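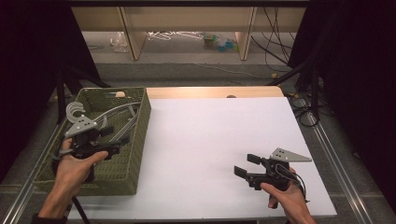 드레리코, 생활 수납 브랜드 '포타디스' 국내 출시

2018년 11월 - 생활용품 유통사 드레리코(Drerico)가 수납 전문 브랜드 포타디스(Potadis)를 국내에 선보인다. 첫 물량은 바구니와 정리함 등 4종, 총 2000개 한정. 온라인몰 선판매 후 오프라인 매장 순차 입점 예정.

포타디스는 좁은 주방과 현관에 맞춘 제품군이다. 겹쳐서 보관 가능, 손잡이 없는 형태도 선택할수 있다. 가장 큰 제품은 폭 660mm, 가장 작은 것은 300mm. 색상은 제품별로 상이.

에카에테 오카포르 드레리코 상품기획 담당은 "작은 집에 사는 고객 문의가 가장 많았다"며 "크기부터 다시 정했다"고 말했다. 내년 4월에는 욕실용 라인 추가. 디자인은 마르셀리누 팔캉이 계속 맡는다.

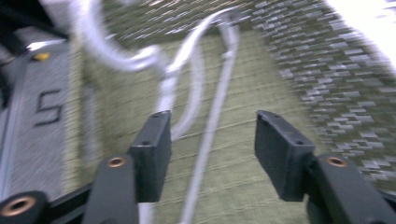 출시 행사 안내

- 선판매 구매 고객 전원 무료배송
- 구매 후기 작성시 적립금 지급
- 테이셰이라(Teixeira) 매장 방문 고객 대상 할인 쿠폰 증정, 소진시 조기 종료
- 단체 주문은 별도 문의 바람니다

가격과 입점 매장 목록은 드레리코 홈페이지에 공지 예정. 일정은 변경될 수 있음.

보도자료 문의: 드레리코 홍보팀 호제리우 파셰쿠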